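Home | Courses | Student Work | Workshop Hours | Contact

Print this page | E-mail this page

Refinishing a Round Table for the Student Lounge

Project report, Furniture and Finishes, November

Purpose

The round table in the student lounge had a worn top. The old finish had turned sticky near the rim, and there were cup rings in several places. Our group was asked to find a finish that would hold up to daily use and to put it on the table before the end of the term. The department gave us a budget for materials and space in the workshop on Saturday mornings.

Choosing a finish

We compared two products. Pivata is an oil that is wiped on and left to soak in. Skutent is a clear coat that is brushed on and dries to a film. Both were tried on offcuts before we touched the table.

Each offcut got a cup of hot tea, a wet glass left overnight, and a spoonful of cooking oil. The Pivata pieces kept a light ring from the wet glass. The Skutent pieces wiped clean, but a brush mark showed on two of them and could be felt with a fingertip. We also asked other students which color they liked better. Most picked the oil, which made the wood warmer and more orange.

In the end we used the oil. A ring in an oiled top can be sanded out and wiped over again in one spot, and the lounge has no one who could strip and recoat a whole film finish.

Work on the top

The old finish came off with a scraper first. We then sanded with 100 grit, always along the grain, and went through the finer grits by hand. The rim took the longest. A flat sanding block leaves small flats on a curved edge, so we cut a piece of foam to wrap the paper around.

The dust was vacuumed off and the top wiped with a damp cloth. When it was dry we put on the first coat, waited 10 minutes, and rubbed off what had not soaked in. Two more coats followed on later days. Our first coat was too heavy on one side and stayed tacky until the next session. We rubbed that side down again before going on.

Result

The top has an even honey-orange color and the grain is easy to see, both the light and the dark lines. Under the lights there is a soft shine with no hard gloss. The curve of the edge came out smooth. 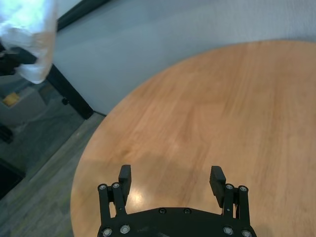

What we would change

We would thin the first coat and start sanding the rim earlier. We would also test for longer. One night with a wet glass does not say much about a year in the lounge. The offcuts are on the shelf in the workshop for anyone who wants to keep testing them.

Print this page | E-mail this page

Related projects

Kioko: A Folding Stool from Scrap Ash
Zurkeron Bench Repair, Part 2
Storage Boxes for Room 524
How to Sharpen a Card Scraper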